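# Chapter 4: Two Arms and a Screw Cap

By now your arms can wave and point, and you'll be itching to give them a proper job (I certainly was, at my bench in Brement!).

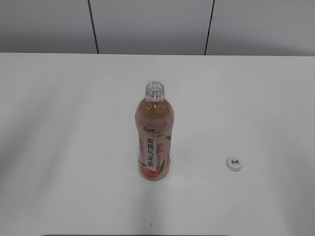

Screw threads are a lovely first challenge for a pair of home-built arms, fiddly but forgiving. Start with a drink bottle whose cap is small and white, like the one lying by our peach oolong, and clear the table of everything else.

One arm steadies the label while the other comes down on the cap from overhead.
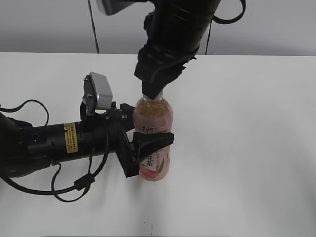

## 4.1 Choosing your grip

Close the side gripper first, and gently.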